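Drasholm drawer test 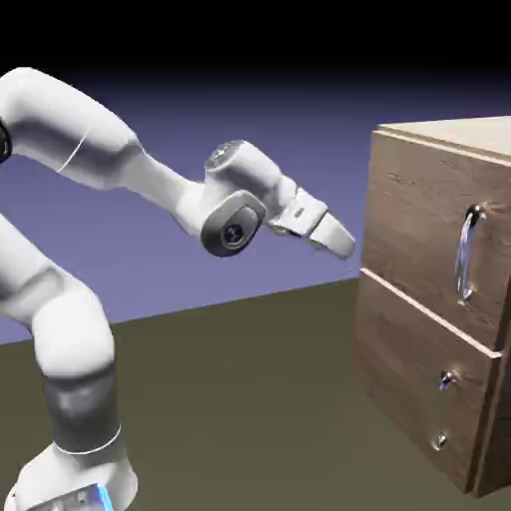 The Drasholm drawer test is a simulated task used to compare grippers and arm controllers. It was written by Saranya Mathew and Gumaro Medrano and first released in June as part of the Nokenano task set. A simulated arm has to take hold of a bar handle on a two-drawer cabinet and pull the drawer open.

Procedure
Each trial begins with the gripper open and clear of the cabinet. The controller is told which drawer to open, and a trial ends when the drawer has travelled far enough or when time runs out. A set is made up of 11 trials, with the cabinet turned slightly between one trial and the next. Knocking the cabinet out of place counts as a failure.

Grippers and controllers
The standard version uses a parallel gripper with two finger shapes, flat and grooved. Two controllers are supplied. Magyar follows a planned path and stops on contact, while Ollside corrects its path from camera views during the approach.

Results
In a comparison run by Aldana Gaete, Magyar with flat fingers opened the upper drawer in eight trials of a set. Grooved fingers held the handle better but were more likely to catch on its end posts. Scores for the lower drawer were worse with both controllers.

Limitations
Samina Chaudhry has noted that handle friction is fixed, so slipping may be under-reported.

See also
Nokenano task set
Parallel gripper

Page last edited 2026-08-09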